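Let the Branch Manager Answer the Letter

I have spent an unreasonable share of my adult life reading what banks and credit unions write to their customers, and I want to make a case for the form of corporate communication I love most: the plain reply, written by a person who works near the problem and signed with that person's real name.

My conversion came in March, when Brostlow Savings changed its overdraft rules. The first notice was the usual thing. It ran to 4 pages, it thanked us for our continued loyalty, and the one fact anybody needed (the grace period was going from three days to one) sat in the second-to-last paragraph. People were furious, and I was one of them. I wrote a letter. I expected the form response, the one that says my feedback is valued and has been shared with the appropriate team.

What I got was a page and a half from the manager of the Garengate branch. She told me what the change was, when it started, and which part of it she had argued against. She told me the date the decision would be looked at again. She gave a phone extension, and when I called it, she picked up! I was so pleased I forgot half of what I had meant to complain about.

I've since learned that the bank answered 294 letters that way, all out of the branches, with the head office communications people reading along and fixing only the facts. That last detail is the part I keep telling everyone about. The communications staff are good at their jobs, and for once the job was checking figures, chasing down answers and making sure a teller in Andititz wasn't promising something different from a teller across the river. What a wonderful use of skilled people.
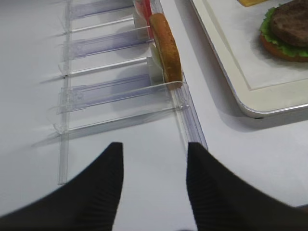
Most companies do the reverse, of course. The branch has the knowledge, the head office has the pen, and a message goes up one side and down the other until every edge has been sanded off. I think of it as two sides that ought to meet over the customer's question and never quite do, a bit like those two black ribbed gripper fingers, facing each other with a strip of bare white tabletop between them. The customer's question belongs in that gap. Somebody has to close on it, and the person best placed to do so is usually the one who heard it first, across a counter, from a man holding a printout and trying to stay polite.

I know the objections, because I have friends in this line of work and they are not shy. The legal one comes first: let thirty managers write their own letters and one of them will admit to something. Well, yes, one of them might. I'd answer that a bank with 30 managers who can't be trusted with a letter has a hiring problem, and that admitting to something is very often what the customer wanted in the first place. The second objection is consistency, and I have more sympathy there. If my neighbor and I ask the same thing, we should get the same answer. But the same answer can come in different words. My neighbor's letter was shorter and grumpier than mine, and he liked his better.

Then there is cost. Lencho, the software firm I used to write for, once sent almost 2,000 customers an apology for a billing error, and the thing took three weeks because of the approvals. By the time it went out, the error had been fixed, refunded and forgotten, and the apology reminded everyone to be angry again. I helped draft it. I remember arguing for a whole afternoon over "inconvenience" versus "disruption" while the phones rang down the hall, answered by people who had been saying sorry, quite well, since the first morning. We could have asked them what they were saying and written it down. It would have taken an hour.

So if you run communications at a bank, or anywhere with a counter, please try it on one small subject. Pick a fee, or a change in Saturday hours. Send the branches the facts on a single sheet, tell them which numbers can't move, and let them write. Read everything before it goes out, fix what's wrong and leave the odd sentence alone, even when it has a bit too much weather in it. Mine opened with two lines about the flooding on the Garengate road, and I've kept it in the kitchen drawer with the warranties.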